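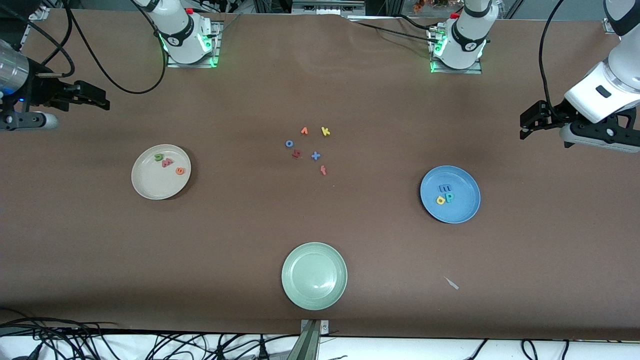
Lullum, le feuilleton qui prend son temps (et un peu du nôtre)

Il faut quatre épisodes à Noreen Daly pour traverser une cour de ferme. Au premier, elle aperçoit la grange. Au deuxième, il pleut. Au troisième, un cousin téléphone pour parler d'une clôture. Quand elle pose enfin la main sur le loquet, le téléspectateur a eu le loisir de préparer un gratin, de le manger et de regretter la muscade. Et pourtant il est toujours là, assis au bord du canapé.

Lullum, produit par la maison Cheon, est arrivé à l'antenne sans grand bruit. La chaîne l'avait casé en deuxième partie de soirée, derrière un documentaire sur les phares, avec la tendresse qu'on réserve aux neveux sans emploi. Dix épisodes de 45 minutes, un village côtier, une institutrice à la retraite qui hérite d'une maison dont personne ne veut lui donner la clé. Sur le papier, on a vu plus affriolant.

Noreen Daly joue cette institutrice avec une économie qui frise l'avarice. Elle lève un sourcil au troisième épisode et les amateurs en parlent encore. On la connaissait surtout pour Gratham, série hospitalière où elle incarnait une chirurgienne que les scénaristes faisaient tomber amoureuse à chaque changement de saison, puis dans un coma — deux façons commodes de la garder au lit. Elle y est restée six ans. « J'ai appris à respirer sans bouger le drap, dit-elle. Ça me sert beaucoup dans Lullum. »

Le rôle avait été écrit pour une femme plus jeune, ce qui posait un léger problème de retraite. Daly a lu le scénario dans un train, l'a oublié sur la banquette, puis a dû en réclamer un second exemplaire en prétendant vouloir « annoter au propre ». La production y a vu un signe d'enthousiasme.

Le tournage s'est fait en novembre, à Proromden, bourg battu par les vents où l'unique hôtel ferme sa cuisine à l'heure où une équipe de télévision commence à avoir faim. Les habitants ont prêté leurs cirés, leurs barques et, pour la scène du banquet, jusqu'à 45 chaises dépareillées que l'accessoiriste a rendues aux mauvaises maisons. L'affaire n'est pas entièrement réglée.

Reste la musique, un accordéon qui semble s'excuser d'entrer dans la pièce, et cette lumière grise dont la série fait un usage immodéré. Les détracteurs parlent de tisane. Ils n'ont pas complètement tort pour le sixième épisode, consacré en grande partie à une réunion de copropriété. Mais la dispute entre les deux sœurs, au suivant, tient en un seul plan, sans une note ni un cri, et l'on n'a rien vu d'aussi cruel à la télévision cette année.

Une deuxième saison est en cours d'écriture. D'après Noreen Daly, la porte de la grange devrait s'ouvrir assez tôt. Elle n'a pas voulu préciser dans quel épisode.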